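4.2 Sorting and clearing tableware

We now turn to the task that most visitors to our lab ask about first, namely whether the arm can clear up after a meal. It is a fair question and a hard one to answer in a single number. People who do this work every day hardly think of it as work at all: they stack the bowls as they talk, drop the cups into the largest bowl, and carry the lot away in one trip. When we interviewed the kitchen staff at the Solville residence, Jennylyn Javier, who has run the evening shift there for 19 years, told us she could not say in what order she clears a table, only that she would notice at once if somebody did it in the wrong one. We have kept her remark in mind throughout this section, as it describes fairly well the gap between what our system does and what a tidy person does.

The task was set up as follows. Bowls and cups are placed on a square table covered with a cloth, with enough space between them that each can be reached from above. The arm must take up the pieces one at a time and bring them together, cups into bowls and smaller bowls into larger ones where they fit. The instruction is given in plain language, and it may name a color ("put the red cup in the orange bowl") or may leave the choice open ("clear the table"). Soft plastic pieces were preferred over ceramic for the whole series, partly to spare the crockery and partly to spare the nerves of Wilfredo Tolentino, who reset the table between trials. Figure 6 gives an idea of the layout.

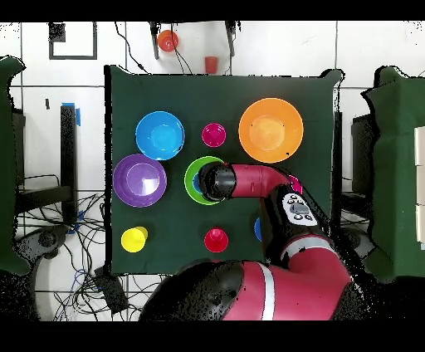

Figure 6. Tableware task from the head viewpoint, with the gripper over the green bowl.

Several points about this layout matter for the results. The first is that the arm gets in its own way. Seen from the head, a good part of the right side of the table lies behind the arm, and a cup there may show only as a thin strip of color or not at all. A person would lean over a little to look. Our system has to remember what was there before it reached out, and in the earliest version it did not remember, so that it would report the table clear with a cup still standing under its elbow. Keeping a simple list of the pieces seen at the start of the trial removed most of these errors, though the list is of little help when a piece has been bumped along the way.

The second point concerns the cups that do not stand straight. An upright cup seen from above is a ring, and rings are easy. A tilted cup shows its side and its opening together, and the grasp that suits the one does not suit the other. We had expected color to be the harder matter and spent most of February on it, when we would have done better to spend the time tipping cups over.

We ran 900 trials in all with the Pascual grasp planner, using the same set of tableware throughout. Instructions that named a single piece and a single destination were carried out well, and failures there were mostly slips at the rim. Open instructions did less well, and the trouble lay mainly in the order of moves: the system would nest two bowls early on and then find that it had nowhere sensible to put the remaining cups. In 27 trials it set a bowl down on top of a cup and went on quite contentedly with the next piece. Tarık Kılıçarslan has since added a short look-ahead step, described in Section 4.4, which makes this less frequent at the cost of a longer pause before each move - a pause that Ms. Javier, when she came to watch, found very funny.

Can the machine do the chore, then? For well-spaced, lightweight pieces on a flat cloth, and with a patient household, we would say that it nearly can. We would not yet say so for a table as people leave it, with spoons in the cups and a wet napkin over everything. Trials with cutlery are reported separately in Section 4.3.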